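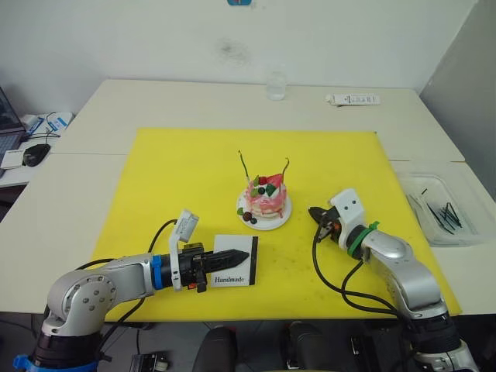
I'd been a clerk at the border office in Hailu for 4 months when the ministry in Grarkon sent us the map.

It came rolled in a tube, and it took two of us to flatten it on the counter - me at one end, my supervisor at the other with her elbows on the coast. The new line was drawn in green. The old one had been red, and you could still see a ghost of it where somebody had scraped at the ink.

"They've given away Wulilia," I said.

"Swapped it," she said. "For the reservoir."

Well, my aunt lives in Wulilia! She's lived there all her life, in the same street as the post office, and now according to a bit of green ink she was a foreigner. I rang her on my break. She already knew. Everyone there knew, because the bread lorry hadn't come.

"Which side wants my pension book?" she asked.

I said I'd find out, and I did try. I rang Grarkon and got passed to the treaty section, who passed me to pensions, who wanted to know if this was a domestic or an international call. I said that was rather what I was hoping they'd tell me. They put me on hold for so long that my tea grew a skin.

By January we had a queue down the stairs. There were 349 households to be sorted into one country or the other, and each got a form with a box for us and a box for Flunduvov. (Flunduvov is the capital over there. I'd only ever seen it on the weather.) Most people ticked whichever one their mum had ticked. One old man ticked both, very neatly, and when I told him he couldn't, he said he'd been born under one flag and married under another and he'd like to see me choose. I stamped it. I'm not proud of that, or maybe I am, I go back and forth.

My aunt came in on the last afternoon with her form folded in her glove. She'd ticked Flunduvov.

"Their buses are better," she said.

I looked at the form for a good while. It's only 100 yards from her gate to the new line, and I'd be able to see her washing from the bridge. I told myself that all the way through the stamping, and then I asked whether she still wanted me round for dinner.

"Bring your passport," she said, "and some potatoes."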